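Shared workshop in Troncoso puts hands on its home-built robot

29/06/2024 – The members of the Junley workshop in Troncoso have reached the point in their robot project which they were waiting for since winter: the machine has its hands, and the arms have their covers. On Saturday morning the doors were open for neighbors and for anybody who wanted to ask questions.

The project has the name Arkunel. It was started by Amancay Jara, a sewing machine mechanic, and Damián Aravena, who teaches electricity at the evening school. They wanted a robot with two arms that can do simple work in a home, such as picking up clothes or carrying a cup from one room to the other. Both say they are still far from the cup.

"We bought the arms used, from a training center that closed," said Aravena. "One of them had a bad elbow and we opened it three times before we found the reason. It was a connector, a very small one. I do not want to see it again."

The hands took longer than the arms. The first version was printed in plastic at the workshop and it broke at the second joint of the finger, always in the same place. In June the group changed to metal links, which were cut in Pruston, the next town, because the workshop does not have a machine for this. The invoice came to 431 dollars for both hands, and the members paid it from the money of the spring repair fair.

Jara made the fabric covers. She explained that the cables in the shoulder were catching on the chairs, and after the second torn cable she took the measurements and sewed a cover over one weekend. The fabric must be loose enough for the arm to bend and tight enough that it does not go into the joint. Her first pattern was too short by 2 centimeters, and with the arm fully stretched the cover came up like the sleeve of a child who has grown. The new pattern has more cloth in the folds, and she has left a copy in the drawer under the cutting table for the person who will make the next set.

A small camera at the wrist lets the group see what the fingers are doing. At present a person moves the arms by hand control and the computer saves the movements together with the picture. The group has saved 101 such sessions until now. Aravena thinks that they need many more before the robot can try a task alone, and he would like to have different people at the controls, also people who are not careful.

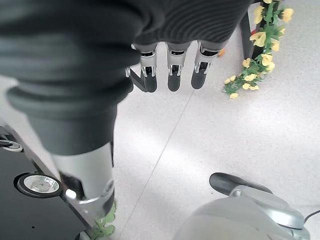

Can the robot already pick up something from the floor by itself?
Only with a person at the controls; the program for working alone is still being written.

The next job is the grip. Metal fingers are strong but they do not feel anything, and the group does not agree about the solution. Jara prefers a softer material on the tips, which is cheap and can be changed in a few minutes. Aravena wants to measure the current in the finger motors and to stop them when it goes up. They will try both ways – first on the left hand, so that the right one can stay in use for the sessions.

There is also the question of noise. The families who live over the workshop have asked that the motors do not run after nine in the evening, and the group has accepted it. This means that most of the testing is now done on Saturdays, and the wiring and the sewing are done during the week.

The workshop is looking for one more person who knows how to balance small motors, and for 3 used power supplies of the same type. Those who want to help can come on any Saturday morning and ask for Jara. It is not necessary to be a member for the first visit. Children are welcome with an adult, but they must stay behind the yellow tape when the arms are switched on.

The drawings of the hand will be given free to other workshops when the finger joint has passed its long test. Aravena did not want to give a date for this.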